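# Club robotique : où en est la pince

23 décembre 2023

Dernière séance du club avant les vacances, donc je note où on en est tant que c'est frais. Pour ceux qui arrivent : nous sommes une petite équipe du club de robotique de Jemthorpe et nous préparons la rencontre de Dellby, fin janvier. L'épreuve que nous avons choisie est la manipulation. Il faut prendre des objets avec une pince tenue à la main, enregistrer les gestes, puis faire refaire les mêmes gestes au bras. Le règlement laisse chaque équipe libre de fabriquer ses doigts.

C'est là-dessus que nous avons passé presque tout l'automne. Les premiers doigts étaient lisses et rigides. Ils tenaient bien les cubes, mal les objets ronds, et pas du tout les sachets. I-seul Nam a proposé de garder un bloc dur et de coller un coussinet souple sur la face intérieure. Nous avons fait plusieurs coulées. Les premières avaient des bulles, les suivantes collaient au moule. La version que nous utilisons maintenant n'est pas belle, elle fait des vagues, mais elle accroche mieux que les autres et nous avons décidé d'arrêter d'y toucher jusqu'à Dellby.

Le reste du travail a porté sur l'enregistrement. Nous avons 343 prises en tout depuis la rentrée. Anqi Ren les a toutes relues et en a gardé 153. Ça fait beaucoup de déchet. Dans la plupart des prises écartées, le geste démarre trop vite, ou bien la main hésite au-dessus de l'objet et on voit la pince faire des allers-retours. Nous avons donc fixé une règle simple : chaque prise commence doigts ouverts, à vide, au-dessus d'une partie dégagée de la table, et on ne bouge pas pendant deux secondes. Ensuite seulement on va vers l'objet. Depuis, le tri va plus vite.

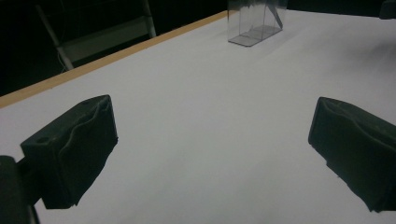 *Les doigts à coussinets, grands ouverts au-dessus de la table blanche. La boîte transparente est au fond.*

La table nous a pris du temps aussi. Avant, nous travaillions sur un établi du club, en bois verni, avec des reflets partout. Kamarul Nasution a récupéré un plateau blanc mat et le suivi s'est nettement amélioré. Il reste un problème de lumière côté droit, où c'est un peu plus gris quand on s'éloigne. Do-yoon Hyun voudrait ajouter une lampe. Je préférerais qu'on s'habitue à ce défaut, vu que nous ne savons pas comment sera éclairée la salle à Dellby. On en reparlera en janvier.

Pour les objets, nous suivons la liste du règlement, qui en compte 11. Les plus faciles sont faits. Il nous manque encore les deux plus petits et la pièce plate, qu'il faut pincer par la tranche. Avec nos coussinets épais, c'est compliqué : le bord s'enfonce dans la matière et la pièce tourne. J'ai essayé d'attaquer de biais, en inclinant le poignet, et ça passe une fois sur deux. Kumudini Wickramasinghe, qui nous encadre, pense que le geste est bon mais que je serre trop tôt. Elle a sans doute raison, je vais refaire une série en partant de plus bas.

Côté budget, nous avons dépensé 110 euros sur ce que le club nous avait accordé, presque tout en silicone et en colle. Les blocs des doigts ont été imprimés au club et ne nous ont rien coûté. Il faudra racheter un peu de silicone pour avoir une paire de rechange. Une paire de secours me paraît obligatoire : le bas des coussinets s'abîme en premier, et je ne veux pas me retrouver à recoller quelque chose entre deux passages.

À faire à la rentrée :

- couler la paire de rechange, même moule, même dosage
- reprendre la pièce plate et les deux petits objets
- relancer l'entraînement avec les prises triées
- chronométrer un passage complet
- remplir la fiche d'équipe (I-seul s'en occupe)

Le club rouvre la première semaine de janvier. Si quelqu'un a une bonne méthode pour démouler des pièces souples sans les déchirer, les commentaires sont ouverts, et je lirai tout pendant les vacances.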